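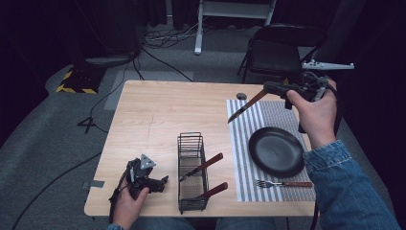
Section 3. Setting up your first writing sprint

Read this before the February round opens. Takes a few minutes. If you already have a Rasska account from last year skip to step 4.

1. Sign in at the Rasska page with the email you registered with. Not your pen name, the email.

2. Go to My Drafts and hit New Project. Give it a title. Any title. You can change it until the round closes, and most people do. (Lungile Zulu's was called "untitled thing" right up to the final Friday.)

3. Pick a genre from the list. If yours isn't there choose Other and type it in the box. Memoir counts. Poetry counts but see the note on line breaks further down.

4. Set your daily goal. Default is 600 words. You can go as low as you want or up to 2,000, which is the cap on the tracker – anything over still saves, it just won't show on the bar.

5. Choose your sprint length and press Start. The screen goes plain and the spellchecker switches off. That's on purpose. Turn it back on under Settings, Editor, if the typos make you crazy.

6. When the timer ends, press Save Sprint. Wait for the green line. Then close the tab.

CAUTION: don't have the same draft open in 2 windows. The later save overwrites the earlier one and we can't get it back for you. Anathi Potgieter lost most of a chapter this way and she wrote half this guide.

Note on pasting. Text from Prendico comes in fine. Text from other programs sometimes brings its own fonts and odd spacing, so use Paste Plain (right click). Italics will be lost, put them back by hand. Sorry.

Note on line breaks. Poets: Shift + Enter for a new line, Enter for a new stanza. The word count ignores blank lines.

7. Join a group (optional). Groups, Find, then type the name. The Clovton group is full right now, Chevalier has room. Gun-woo Kwak runs the evening check-in for Chevalier and will let you in, usually same day.

8. Share an excerpt, if you want feedback. Highlight the passage, click Share, pick who sees it. Group Only is safest. Public means public, search engines too.

CAUTION: some magazines treat a public excerpt as already published. Check there rules before you post anything you plan to submit.

If the counter sticks

Refresh once. If it's still stuck, save a copy to your own computer, log out, log back in. Still stuck – message Mpho Mkhize through the Help tab with your project title and the time of your last sprint. Don't start a new project to get around it, the totals wont merge.

Exporting is in section 4.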